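Tips for the software side of cloth folding

I write these tips for people who make software for folding work: the part that looks at the cloth, the part that plans, and the small scripts between them. I keep them on one page and add to them when I learn something. The last change was in August.

Check the clocks first. The camera and the finger opening must have the same time base. We lost 103 recordings in Talukder, our logging tool, before I noticed that one clock was 20 milliseconds late.

Do not let the software find the table by color only. A tablecloth has creases and smudges, and a simple threshold will take a crease for the edge of the garment. Find the long straight border of the table first, then search for cloth inside it.

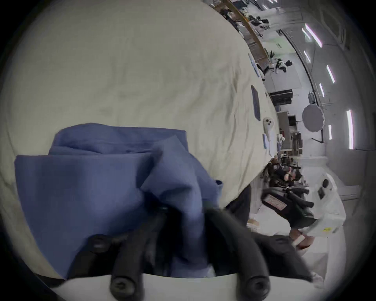
Blue cloth held between the fingers, wide-angle view from the gripper.

Keep the wide image as it is. If you crop it too early, you lose the ceiling lights and the furniture, and these are good fixed points for tracking the gripper when cloth fills much of the view. The view can also be turned on its side. Use the gravity direction from the motion sensor, and do not rotate pictures by hand.

Mask moving people before you compute the position. My colleague Ka-ming Yen wrote a filter for this in Mirard and it saved us many evenings.

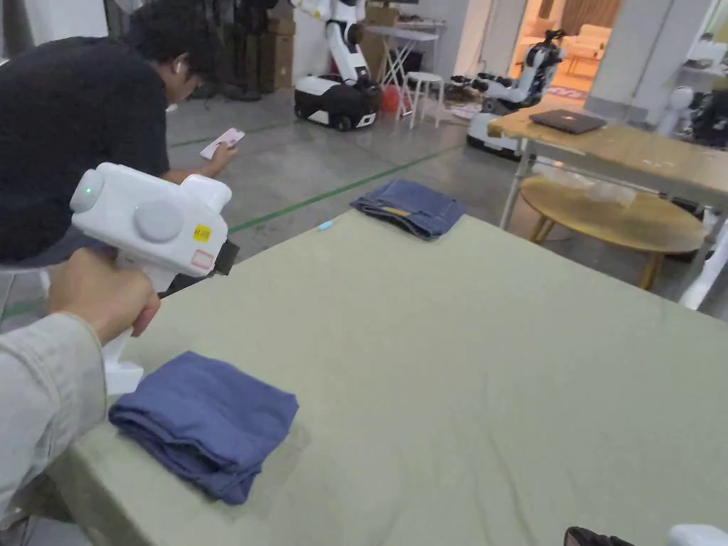
For planning, start with garments that are already folded. One blue piece and one pair of jeans are enough to test if the planner can choose a target and leave the other alone. Jeans are thick, so give the closing command a separate limit for them. I keep the limits in a plain text file, one line for each garment.

Save a short note with every recording: garment, start state, end state. We have more than 3000 now, and without notes I could not find a failed grasp again.

Replay 100 recordings after each change in the planner, always the same ones. It takes one lunch break. If the result becomes worse, go back one version and change only one setting at a time.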